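4.3 Recording insertion demonstrations

Applies to the Jilten assembly benchmark, memory module task. If you skipped section 4.2 (force sensor zeroing), go back and do it. We will know from your data.

1. Lay the chassis on its side on the table and take off the side panel. Push it against both stops. "Close enough" is a separate experiment, and we already ran it by accident in May.

2. Load the parts fixture. Each part has one correct pocket and several that it will fit into anyway.

3. Start the Irnell controller and choose the profile named insert_slow. There is also a profile named insert_fast. Leave it alone.

4. Jog the arm to the fixture, close the gripper on the top edge of the module, and lift straight up.

Caution: Grip force is set to 21 newtons. Raising it does not make the policy more confident.

5. Bring the module over the chassis and stop before lowering it toward the slots. Press Record here. Everything earlier is transport, and the learner gets transport from a script.

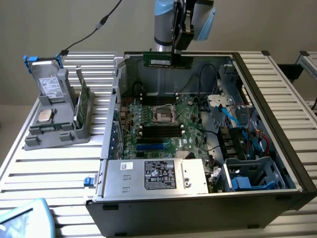

6. Open the retention clips on the target slot by hand, with the arm paused. The method learns contact, alignment and the final push. It does not learn clips, though Setsuko Sekiguchi has a draft proposal on the subject and will gladly read it to you.

7. Guide the arm down using the hand controller. When the force trace climbs, keep going slowly for 2 seconds before you correct. Those wobbly seconds are the whole point of the Kikuchi sampling scheme, which learns more from a near miss than from a tidy insertion.

8. Press Stop, then label the run: seated, partial or jammed. There is no label for "nearly."

Note: A full training set is 200 runs. Replace the practice module after any jam, and check the slot for debris with a flashlight.

9. After every 5 runs, shift the start pose using the offset table in Appendix B. Operators left to pick their own offsets tend to pick the same one.

10. Upload to the Madavberg server before powering down. The controller clears its buffer at shutdown and does not ask first.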